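February, evening

Back from the open day at Setberg. Writing this up while the details are fresh, as I said I would after the Gradmont visit, where I kept no notes and could remember nothing useful a week later.

Train was on time and the walk from the station is short. The building is an old brick one with a metal deck roof put over it, and the handling group has the upper level. Signed in, was given a paper badge and a sheet with the programme on it. Ground floor was hardware and a talk on conveyor retrofits, which I skipped. I went for the upstairs part, the hand-held data collection, because that is the bit we might copy.

The talk came first. Twenty minutes, mostly slides I had already seen in their online version. Two points were new to me. First, they have stopped using the teleoperated arms for the early stages of a task and now collect nearly everything with the grippers held in the hand. Second, the count for the current task set stands at 1,435 episodes recorded, of which 1,131 were kept after checking. That is a rejection rate of just over 21 per cent. I asked what the main cause was. Lost tracking on one side came first, then episodes where the operator started moving before the recording had begun. Dropped objects are not rejected. They are labelled and kept separately, and the speaker thought they might be worth more than the clean ones, though she had no results to show for it yet.

After that we went over to the desk.
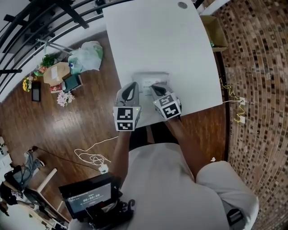
My main interest was pace. Our own trials at Vikasholm went wrong because people moved as they would with bare hands, and the arm could not follow the recorded path without hitting its joint speed limits. At Setberg they are told to work at about the speed of someone laying a table for guests. Vague as an instruction, but apparently it holds up better than a metronome, which they tried for a month and gave up on. They also ask the operator to return to the same rest position after every episode, elbows in, and to hold still there before stopping the recording. The still part is trimmed afterwards by script.

The second thing I wanted to know was how they deal with the markers. If one gripper turns too far, its cube can be hidden by the other gripper or by a forearm. Their answer is partly training and partly a check at the end of each episode that reports the longest gap in tracking for each side. Over the limit, it goes in the reject pile straight away and the operator does it again. We do this check overnight, so our operators never learn which movement caused the loss. Changing that would cost us perhaps a day of work. I have put it at the top of the list.

Visitors were allowed a turn. There were 6 of us in my group. I took mine near the end and did two episodes. Weight is acceptable, though the balance is further back than I expected and my wrists noticed it by the second go. Closing force is hard to judge. With fingers one feels the object, with the grippers one feels the mechanism, and I squeezed much harder than I needed to. The first episode failed on tracking, left side. The second passed. 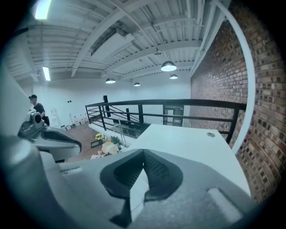

I asked about the finger pads, as ours wear through at the tip and the friction changes over the life of the pad, which then shows up in the data as if the task had changed. They log a pad change in the same file as the calibration, so the two can be compared later. Sensible. The pads come from Lambrechts, same as ours, but they specify a firmer grade. I was given the part number and have written it inside the cover of the blue notebook. Need to check whether it fits the older housing before ordering.

Calibration is done at the start of each session and again after lunch. It takes them a few minutes. Ours takes most of half an hour, chiefly on account of the printed board, which has warped. Theirs is bonded to a plate. I should have thought of that.

Less convincing was the part on transfer to the arm. The replay we were shown was a video and had been cut between attempts. When somebody asked for the success rate on objects outside the training set, the reply was that it was still being measured. Fair enough for an open day, but I would not plan anything on the strength of it. I asked whether a live run would be possible at a later visit and was told to write in, so I shall.

Also asked about lighting, as the upper level has tubes and hanging lamps both. They leave all of it on and do not touch it during a session. Daylight has given them more trouble than the lamps. No fixed exposure at present. They mean to try it in the spring.

Tea was good, sandwiches gone by the time I got down. Missed the early train by two minutes and used the wait to redraw our desk layout on the back of the programme.

To do:
Move the tracking check to the end of each episode.
Have the calibration board bonded to a plate.
Pad grade, check fit on the old housing.
Write to Setberg about a live run.
Claim the train fare, receipt is in the coat.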